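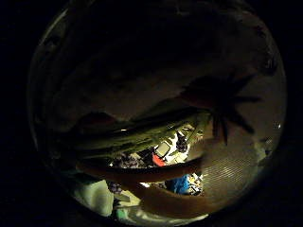 Green cylinder held over the bench, work area lit below.

Identifying and cleaning old olive-green cylindrical parts

Posted by Arvo Kallio in Workshop & Bench, 1 December 2019

I am sorting a box of mixed parts from a clearance sale. Several are long cylindrical pieces, olive green, curved on the outside, with no legible marking. The one in the photo is typical. The surface has a streaky shine under the bench lamp and looks flat in shadow, so I can't tell whether the color is paint, a dyed plastic or some kind of plating. I need to know before I clean them, as I would like to keep the finish. They are 80 mm long by my calipers. A magnet does not stick. What is the safest order of tests, and how should I light the bench? I have one lamp, set low, and anything I lift above it goes dark.

Heike Oltmanns

Start with the tests that leave no trace.

Weigh one part and work out its volume by displacement in a measuring cylinder. If the part is hollow, let it fill completely and tap out the air, or the figure is useless. Most common plastics come out between 0.9 and 1.5 g per cubic centimeter. Aluminum is 2.7, brass is over 8. A magnet that does not stick rules out ordinary steel and very little else.

Next, look at an end or an inside edge with a loupe. Paint shows a step where it stops. Dyed plastic is the same color all the way through. Chromate plating follows the metal closely and has no visible thickness.

For cleaning, use lukewarm water with a drop of dish soap and a soft brush, then dry at room temperature. Try it on the worst part first and leave that one overnight. Do not use acetone until you have excluded plastic. Old olive chromate on cadmium is a possibility with surplus parts, so no sanding and no wire wheel, and wash your hands afterward.

Hicham Soliman

Just use rubbing alcohol. I did a whole tray of Trerside knobs with it in June and the color stayed on.

Estrella Cuautle

Alcohol is fine on most plating but it can craze acrylic and polystyrene, so I would follow Heike's order and keep it for later.

On the lighting: a low lamp lights the bench surface and leaves the near side of whatever you are holding in shade. Raise it so the head is above your hands and off to the side opposite the hand you work with. A second lamp from the other side, set weaker, fills in the shadow. For judging a finish, put a sheet of plain white paper behind the part and turn the part slowly under the light. Streaks that stay with the part are in the surface. Streaks that keep their position while it turns are reflections of the lamp.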